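Frota Owners and Tinkerers Forum > Off topic > Robots and the housework: are we there yet?

Thread started by mopbucket_sue
Tuesday, 7.14 pm

Right, my brother-in-law has been on at me all weekend about how in two years' time I won't be doing my own dusting. He's seen a clip of a machine folding a shirt and that's it, he's sold. I've got a Frota floor cleaner (obviously, or I wouldn't be on here) and it's good at floors, but it still eats the bathroom mat about once a fortnight and sulks under the sideboard. So is any of this close? I mean the picking up and putting away, towels, moving the plants to wipe the windowsill, that sort of thing.

------

kettlefish
Posts: 831

No. Next question.

Seriously though, I work in a packing shop in Naltcombe and we've had an arm on the end of line two since April. It lifts boxes that are all the same size from the same spot, all day, and it's brilliant at that. Put a box down at an angle and a light comes on and one of us has to walk over. My kitchen has never had two things at the same angle in its life.

------

gritbin
Posts: 1354

Bit harsh, kettlefish. Your arm sounds like one of the old sort that gets taught a set of positions and repeats them. The newer ones look at what's in front of them and have a go. I'm not saying they're quick! I watched one at the Clullholm open day pick up a sponge and put it in a bowl and I could have washed up for six in the time. But it did find the sponge wherever the lad put it, and that would have been science fiction when I was an apprentice.

------

kettlefish
Posts: 831

> But it did find the sponge wherever the lad put it

On a clear table, under good lights, with a bloke stood next to it. Let me know when it finds one behind the taps.

------

mopbucket_sue
Posts: 21

Ha, I can't find the one behind our taps either. What about cloth though? My sister does the laundry at a care home and says towels would be the thing, she does mountains of them. If a machine could just do the towels she'd marry it.

------

doubleglazed
Posts: 40

Towels are harder than they look. A box has corners and they stay where they are. Pick a towel up and it's a different shape, put it down and it's another one. I did a bit of fitting work for Doltport a while back and they had a rig that could fold flat squares of cloth very nicely, but somebody had to lay the squares out first, which to my mind is half the job.

I'd say fruit is about the easiest. Plants I wouldn't trust one with at all, too many leaves to snap.

------

gritbin
Posts: 1354

Disagree on plants. You don't grab the leaves, you grab the pot! A plastic pot with a rim is a lovely thing to get hold of. I'd sooner give a gripper a pot plant than a wine glass. The trouble is getting down to the pot without going through the greenery on the way.

------

kettlefish
Posts: 831

So we agree it'll wreck the plant.

------

gritbin
Posts: 1354

We agree it MIGHT. Slow and from the side and it'd be fine. I'd give it five years for a decent go at clearing a table, ten before I'd let it near my mother's china cabinet. And I bet shops and laundries get them well before any of us do, they've got the room and the money.

Anyway, one for Sue to show the brother-in-law, it's got nearly everything we've been arguing about in it.
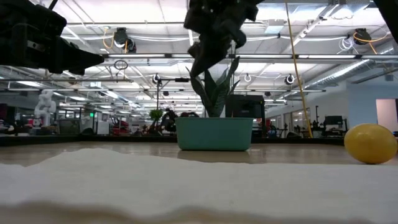
Cloth (or towel), snake plant and a lemon, with the grippers overhead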